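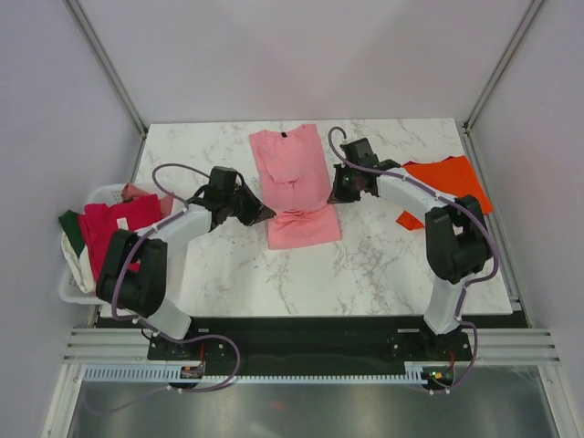
I've been folding T-shirts wrong since college, and I'm a little embarrassed at how happy it makes me to have it sorted out. My old way was to fold in half, fold in half again, and squash the whole thing into the drawer with my forearm. By the middle of the week the drawer wouldn't close and everything I owned had a crease across the chest!

Then Tia Naylor came over in July, took one look at my laundry pile and cleared off the table. Her way is the long strip. Lay the shirt flat and smooth it out from the collar down (don't skip the smoothing, I did and got a lumpy burrito). Bring one side in toward the middle, lay the sleeve back over it, then do the other side. You want a tall narrow shape with the neckline sitting at the top. 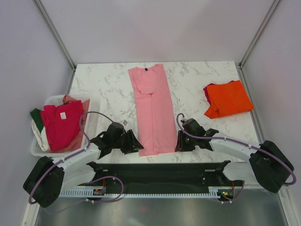

A pink tee in its long strip, collar label at the top.

Don't fuss if the bottom hem is a bit crooked – mine always is, and it gets tucked away anyway. From there fold the strip up from the hem in thirds and stand it on its edge in the drawer.

Soft, stretchy tees are harder than stiff ones, so start with something sturdy. I now do mine straight out of the basket while the coffee brews, and I can get through a whole load before I've finished my second cup. Sandra Marsden wrote in to say she rolls hers, and she's promised me a lesson. Got a trick for fitted sheets? Please send it, I'm desperate.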